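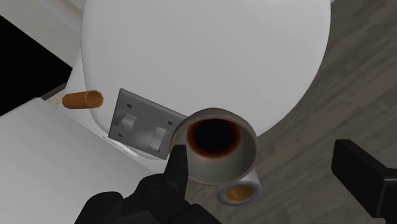
Why should my town own a bus company at all, Ekkachai Wannasri asked us in the first letter we ever received, and if it must own one, could somebody please show me where the money goes? We wrote back four pages, which was probably three more than he wanted, and he replied with another set of questions that were better than our answers. That exchange is more or less how Osari got started, and we still keep both letters in the top drawer.

Start > Who we are > About Osari

Osari is a small independent office that reads the books of publicly owned companies and explains them to the people who pay for them. By publicly owned we mean the bus lines, water works, ferry docks, parking garages and power companies that belong to a town or a county and that most of us only think about when the bill goes up. We are based in Wullis, on the second floor over the old seed store, and we have 18 people on staff, counting the part-timers (and we do count them, they'd never let us hear the end of it otherwise).

People often ask whether we are for selling these companies or for keeping them. The answer is that we argue about it among ourselves nearly every week. Some of us came here from private transport firms and would happily put half the county up for sale by lunchtime. Others spent their working lives in city halls and get a little red in the face at the word "auction." What we all agree on is that a town ought to know what a company is worth, what it costs to run and who is covering the losses before anyone votes on it, and you'd be surprised how often a council has to decide with only a glossy brochure in front of it!

Our longest piece of work so far is the Inthanon Review, a plain-language study of town-owned bus lines. It took us 27 months and went through 648 sets of yearly accounts, many of them on paper and one box of them smelling strongly of diesel. The Review is free to read, and we're glad to mail a printed copy to anybody who would sooner not look at a screen.

We also run the Foduretti Evenings, which are open classes in how to read a balance sheet, held in our front room from 7 p.m. until people get tired of talking. You don't need any background, and you don't need to be good at math. We begin with a household budget and work up to a bond issue by the last evening, with a good deal of wandering off the subject in between (the night on pension debts ran so long that two people missed the last bus, which rather made somebody's point for them). New classes begin in June.

As for who pays for us, it's a fair thing to ask of an office like ours. We have 1,542 paying members, and their dues cover the rent, the salaries and the printing. We take no money from a company we are studying, or from anyone hoping to buy it. Towns do sometimes hire us to look over a sale or a lease, and when they do, the fee is printed on the first page of the report.

If you have a question about a company your own town owns, please write to us. Send the accounts along if you can get hold of them, and tell us a bit about the place too, because we like to know. We answer every letter, though it can take a few weeks in budget season.

Get our letter in your inbox once a month. You can unsubscribe at any time.

Contact | Copyright Osari, Wullis | Back to top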